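The Small Workspace, Papered and Hung
Surface pattern and hanging storage in the compact work area

Storage in a small work area has traditionally been placed on the floor or on the work surface itself. In recent years designers have moved it to the walls, and the surface beneath has been treated as a place for pattern. The approach is well suited to areas enclosed on three sides, where ribbed panels and an open metal frame offer many points of attachment.

Mesh baskets are the most common choice. A wide basket may be hung by hooks from a crossbar at the back, and a second secured to a side rail with zip ties. The contents remain visible, and the surface below is left free for work.

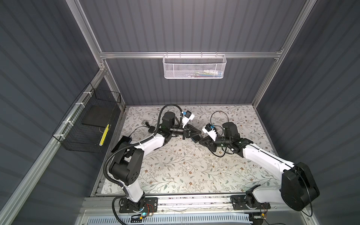
Madhu Bhatia would put the baskets lower. In her view, a basket above shoulder height is filled once and then forgotten, and the small things at the bottom are never sorted. She recommends that each basket be emptied every March and that anything unclaimed be given away.

The question of height was also raised by readers of the Gurkari home supplement, where opinion was divided. Those with shallow work surfaces generally preferred the higher position.

Pattern requires equal care. Botanical designs have returned to favor, and the most successful keep to a limited range of color: gray stems on an off-white ground, teal leaves, and a scattering of red-orange flowers. Brisa Manríquez, who drew the Mallow series for the Zepeda workshop, spaces her larger blossoms widely so that the stems carry most of the design. Against dark gray ribbing, a pale ground of this kind has a marked softening effect.

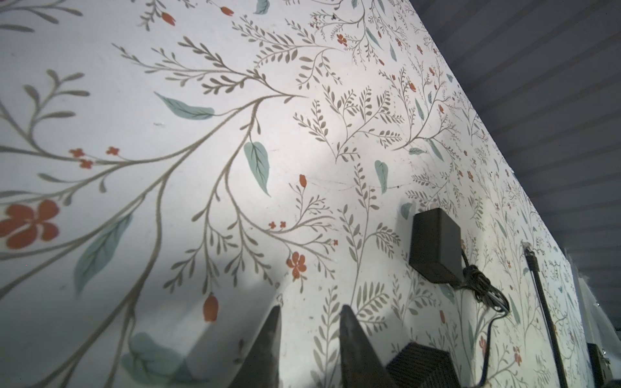

Cords and Small Equipment

A patterned surface does not conceal a black cable. Network equipment, power adapters and their cords are best given a settled position before the remaining items are arranged. At Duretgate, where Refugio Cuevas fitted out 4 shared work areas last year, the equipment was placed first and the baskets were hung afterward.
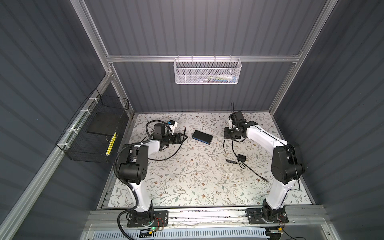 The same order was followed in the second phase of the project, with one change. Cords longer than 3 feet were shortened or coiled, and some 20 reusable ties were supplied for each area. Citlali Camacho, who manages the building, reports that the ties are replaced twice a year.

Light should be considered last. Fine stems and small buds are easily lost in shadow, and a design chosen from a sample book should be viewed in position, both in the morning and after dark, before it is ordered.

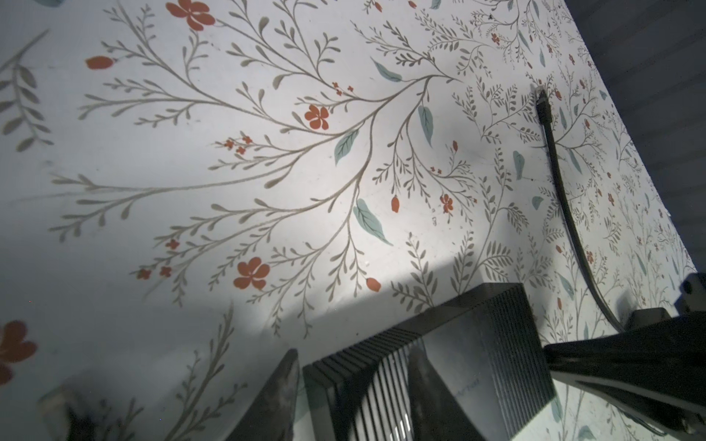
Gray-brown stems with orange-red flowers and teal-green leaves on a white ground.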